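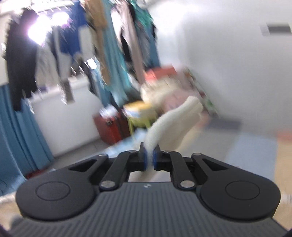 How to Wash and Look After Cleaning Cloths

Updated September 2023

Cleaning cloths wear out early mostly from the way they are washed. Fabric softener, high heat and a crowded drum do more damage than the cleaning does. The steps below cover microfiber, cotton terry and flannel, which between them make up most of what people keep under the sink.

What you need

Liquid laundry detergent with no softener in it
White vinegar
A bucket or a deep sink
A mesh wash bag
A drying rack or a line

Step 1: Sort by fabric

Microfiber goes in its own load. It grabs lint from cotton, and once the lint is in there it is hard to get out. Cotton terry and flannel can share a load if the colors are close. If you aren't sure what a cloth is made of, run a dry fingertip over it. Microfiber catches slightly on rough skin and cotton doesn't.

Step 2: Sort by job

Keep bathroom cloths apart from kitchen cloths all the way through, including in the hamper. Cloths used with oil, furniture wax or solvent don't go in the machine at all. Lay oily ones flat outdoors until they are fully dry, away from anything that can burn, and then follow your local rules for throwing them out. Do not ball them up or leave them in a pile. Linseed oil in particular can heat up on its own and start a fire.

Step 3: Shake and rinse

Shake each cloth outside, then rinse it in cool water until the water runs clear. Grit left in the pile will scratch glass and painted surfaces later on.

Step 4: Soak if needed

For cloths that smell sour, fill the bucket with 3000 ml of warm water and add 2 tablespoons of vinegar. Leave them for half an hour and wring them out. Never mix vinegar with bleach, and don't soak a cloth that still has bleach in it.

Step 5: Wash

Microfiber: warm water, normal cycle, half the detergent you would use for clothes.
Cotton terry: hot water, normal cycle, full detergent.
Flannel: cool water, gentle cycle, in the mesh bag.

Fill the drum halfway at most. Skip softener for all three. It leaves a coating on the fibers and the cloth starts pushing water around when it should be soaking it up.

Step 6: Dry

Line drying is fine for everything. Microfiber can go in the dryer on low or no heat, without dryer sheets. Terry comes out stiff from the line, so give it ten minutes in the dryer first if you want it soft. Flannel shrinks, so keep it out of the dryer.

Step 7: Store

Fold and stack them somewhere dry with the door left open a crack. A closed cabinet next to a water pipe will make clean cloths smell within a week. I fold kitchen cloths in thirds and bathroom cloths in half so they don't get mixed up in the stack.

Common problems

Cloth leaves streaks on glass. Usually too much detergent. Wash it again with none and add an extra rinse.

Cloth feels greasy after washing. Put a drop of dish soap on the spot, rub it in, wait 11 minutes and rinse. Repeat before it goes near the dryer, as heat sets grease.

Cloth sheds. New cotton sheds for the first few washes. If an old one sheds, the fibers are breaking and it should be moved down to garage use.

Gray film on white cloths. Hard water. Glória Leitão wrote in last July to say that a second rinse cleared it up for her, and I have had the same result with terry. It did less for flannel.

When to replace them

Go by feel more than by age. Microfiber is finished when water beads on it after a clean wash. Terry is finished when you can see light through the middle. Flannel usually goes at the corners first, and you can trim those and keep using it for dusting.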